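The Desk Job

I got the job because I'm tidy. At least I told them I was, and the woman from Momari wrote it down, and after that I had to keep it up in front of people, which was a strain.

What they wanted was somebody to think up chores. They'd built a pretend house on a computer, with pretend bedrooms and a pretend kitchen and a landing that didn't go anywhere, and they had a robot living in it (well, living) that was meant to learn housework before anyone let it near real crockery. My part was to come in, watch it have a go, and say whether my mother would have been satisfied. That was the official test. There was a box for it on the form – Would A Reasonable Householder Be Satisfied – and I ticked yes or no and put a note.

I'd spent 22 years on the shop floor at Vellura, mostly in bedding, so I knew about reasonable householders. I'd met the other sort too.

The first week was all kitchen. You'd be surprised how dull it is, watching something fail to pick up a spoon. It would come down on the spoon ever so carefully, close its fingers, go up again, and there was the spoon, still on the worktop, looking smug. I ticked no. Then it would do it again. I ticked no again. I found myself leaning in my chair as if that would help, the way you do when somebody else is parking.

"It's only a spoon," I said to the lad who ran the machines.

"It's 4,000 spoons," he said. "It did the rest overnight."

I thought about that on the bus home. All those spoons, in the dark, and not one cup of tea out of it.

Now, my sister was having none of this. She's got a Natmont, one of the round ones that does the floors, and she'd decided it was the same thing. "Mine does the whole downstairs," she said. "Doesn't need a form." I said yours got stuck under the sideboard in January and you rang me up in tears. She said it was the noise it made, it sounded as if it was asking for her. So we left that.

But she'd put her finger on something, because what I kept being asked, by her and the neighbours and the man at the fish counter, was can it do it yet. Can it make a bed? Can it do the stairs? And I never knew what to tell them. It could do a bit of most things. It could fold a tea towel so long as the tea towel was already lying flat and nobody minded which side ended up on top. It could put a cup on a shelf. It couldn't tell when it had finished, and I've worked with people like that.

At Vellura we had a stockroom test for new starters. You gave them a trolley of mixed pillowcases and went for your break, and you could tell from what you came back to whether they'd last. The quick ones weren't always the good ones. The good ones would have stopped halfway and asked why there were singles in with the kings. I wrote this up as a suggestion on the back of the form, and it came back with a note saying the robot wasn't able to ask. Well, I thought, there's your trouble.

Then they moved me on to the study.

I'd been looking forward to the study. I'd written the chore for that one myself, all 12 lines of it, and I was proud of it. Tidy the desk, it began, and then it went on to explain what tidy meant, which took the other lines. Straighten the keyboard. Put the mouse where a hand would want it. Anything that belongs somewhere else, take it there. Leave alone anything that looks as though it's been left on purpose.

The lad read it through and put his finger on the last line.

"How's it supposed to know that?"

"How do you know it?" I said.

He had a think. He had a look at his own desk, which had a sandwich on it, and a shoe. He said he'd have to get back to me.

They ran it anyway, that afternoon, with me in the good chair and two of them stood behind. You get to see it from up over the robot's own shoulders, so after a while you forget which of you is doing the work, and everything leans when it leans. I held on to the armrest.

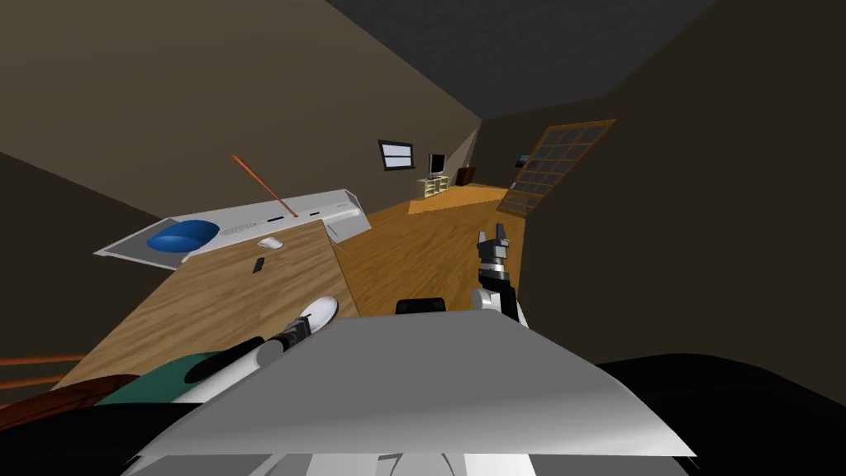 "What's it waiting for?" I said.

"It's planning."

I know planning. I did the stockroom rota for nine years. But I kept quiet and watched the screen, and the longer I sat there the more I started doing it as well, the sorting out, as if it was my desk. The keyboard, fine. The mouse, fine, over a touch. And then that little black thing lying by it. I had no idea what it was, and I wouldn't have known where to put it either. In my house it would have gone in the drawer with the others, and been there when they cleared the place.

So I said to the screen, out loud, "Leave that, love."

The two behind me didn't laugh. One of them wrote it down.

I went home and told my sister, and she said so can it tidy a desk or can't it, and I said I'd let her know. She'd had a leaflet through from Szabó, the furniture people, for a bed that makes itself. You press a button and some arms come up and drag the duvet along. She wanted to know what I thought, with my experience.

I said who does the corners?

She turned the leaflet over. We both had a good look on the back, and it didn't say.

Next morning I was in early. The form was waiting on my chair with the box at the bottom still empty, and I got my pen out, and I put the kettle on first.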